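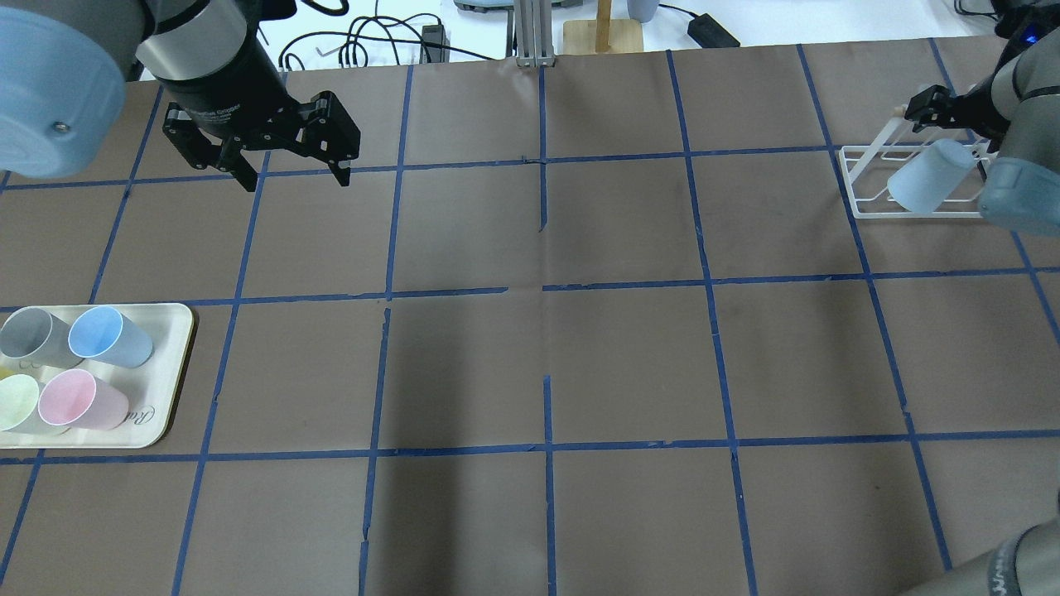 Jusness Equipment Service, Nekness

Ki Marked Table with Tray and Cup Set
Catalogue number: 1145
Category: Sorting and table work
Availability: On loan to member centres

The Ki marked table is a broad, flat work surface divided by strips of blue tape into a grid of cells. It is issued with a shallow tray and a set of five cups in different colours, and is intended for placing, sorting and setting-out work. The set may be borrowed by any centre holding a current agreement with the Service.

The grid

The tape lines run in both directions across the table and form cells that are close to square. The tray fits within a single cell, so that its place on the table can be given by row and column. Centres are free to number the cells as they wish, but are asked not to write on the surface or on the tape. Paper labels may be used if they are removed before the table is returned.

The lines are laid by hand and should be treated as a guide to position. They are not suitable for measuring. On a table that has been in regular use, borrowers should expect gaps in some of the lines and uneven or torn edges to the tape, particularly where two strips cross. Wear of this kind is not charged to the borrower.
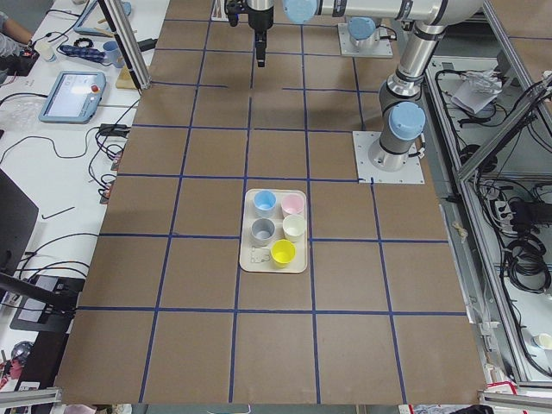
The cups are small and open at the top, and each is a single colour: light blue, grey, pink, yellow and an off-white. The grey cup has a slight blue cast and may be mistaken for the light blue one under poor lighting. Centres working with users who find close colours difficult may prefer to begin with the yellow and the pink.

The tray is rectangular, with rounded corners and a raised rim. All five cups can stand on it together. It should be carried level when loaded and lifted from both of the short sides.

Contents of the loan

Marked table
Tray
Cups, five colours
Spare tape, blue, 2 rolls
Instruction card
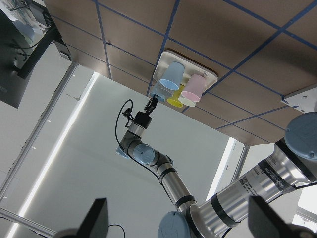 Ki tray and cup set with the marked table.

Setting out

The table should stand on level ground with clear access to the side at which work will take place. A second surface placed alongside is useful for papers and other items, so that the grid itself can be kept for the task in hand. Setting out takes roughly 10 minutes, including a check of the tape. Any strip that has begun to lift should be pressed down firmly from the middle towards the ends.

Replacing tape

Where a strip is broken, it is preferable to lift the whole length and lay a new one. Short patches tend to lift again – usually at the crossings – and leave a ridge on which a cup may catch. Old tape should be drawn back slowly and close to the surface. Any marks left behind may be removed with warm water and a little washing-up liquid on a soft cloth. The surface must be fully dry before new tape is applied. 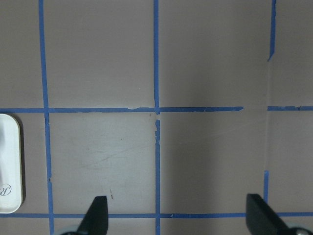

Solvents, scouring pads and metal scrapers must not be used on any part of the table. The tray and cups should be wiped after each session and put away dry. The cups may be stacked for storage, but they should not be forced together.

Loans and returns

Loans are arranged through the Nekness store. Each centre may hold 2 sets at one time. Returns are accepted on any weekday morning – the store is closed on Saturday and Sunday – and the contents will be checked against the list given on this page. Missing cups are supplied singly by Sirkosport, and the colour required should be stated on the order form together with the catalogue number.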